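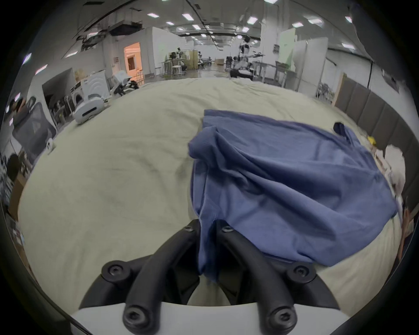

Blue cotton shirt, mid-pinch. The linkage fingers on cloth.

I've been looking forward to writing this one up for ages, because cloth is my favourite thing to be bad at. Give me a mug or a wooden block and I'm bored in 15 minutes. Give me a wrinkly shirt on a wrinkly sheet and I'll happily stay until somebody turns the lights off.

So, the comparison. We've had two sets of fingers for the hand-held gripper since July. One is the soft set from Otgate, moulded in one piece, very light, lovely to look at. The other is the jointed black set we call the Vaktons, after the workshop that machines them for us. I'd been using the Otgates for nearly everything and had more or less decided the Vaktons were for boxes and bottles. Then Zihan Cai, who has far more patience than me, did a whole afternoon of shirts with them and told me I was wrong. (Zihan was very nice about it.)

I ran the same thing myself over a few sessions, 108 grabs all up. Same starting rule each time: drop the shirt on the bed, don't tidy it, go for whatever bit is sticking up. I scored a grab as good if I could lift the shirt clear of the sheet and hold it while I said my own name slowly. It's not exactly a lab standard, but it's easy to remember and I always use the same name.

The Vaktons won, and by more than I expected! The soft fingers are gentle, but on thin cotton they want to roll the fabric out sideways. You close the trigger, it feels like you've got it, and then the fold slides out like a wet noodle. The jointed ones come together at the tips and stay there. The bit that surprised me was how little cloth they need. I'd been scooping up great handfuls out of habit, and a narrow fold is plenty.

They're not perfect. They grab the bedsheet too, if you come in steep, and then you're lifting the whole bed setup by the middle and feeling silly. A shallower angle fixed most of that for me. They're also heavier at the front, and after 40 minutes or so my wrist was complaining. Zihan holds it further back than I do and says it's fine, so that may be a me problem.

Then there's the camera side of things, where I changed my mind twice in one day. I like a wide lens. It pulls in half the building, and you'd think that would be a distraction, but it gives the tracking plenty of corners and edges to hang on to when the lower part of the view is all pale fabric. The trade is that the cloth right between the tips gets fewer pixels than I'd like. I tried the narrower Fotside lens for a morning and the creases looked gorgeous, really crisp, but as soon as I leaned in close to the sheet the tracking started to wander. Back to wide I went. 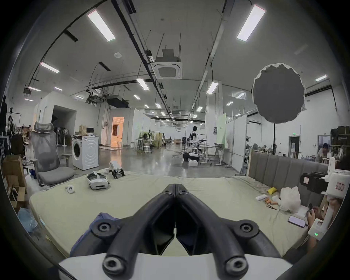
Controllers are the other half of this, and I have opinions. Fingers get all the attention, but how you drive the thing changes what you can do with it. We've been swapping between guiding the gripper by hand and steering an arm from a headset, and I wanted a fair go at both with cloth. That's why the white headset and its little controller tend to live on the mattress next to whatever else has been put down, so you can change over without walking anywhere. By hand I'm quicker, no contest. I can feel the shirt tug before I see it slip. With the headset I lose that completely, and I end up staring at the fingertips and closing them too early, well before they've got to the fold.

What the headset does give you is honesty about the arm. By hand you'll happily twist your elbow into a pose no arm could ever manage, and only find out later when you try to play it back. I've thrown out more good-looking grabs for that than I'd like to admit.

Next on my list is thicker stuff. I want to try the Wang pads, which slip over the Vakton tips and are a bit grippier, on towels and then on a hoodie with a zip. Zihan reckons the zip will catch in the linkage. I reckon it won't if I go in from the hood end. I'll do 3 rounds of each and post the numbers, including the embarrassing ones. If you've had any luck with socks, please write in, as I can't get a clean hold on a balled pair with either set.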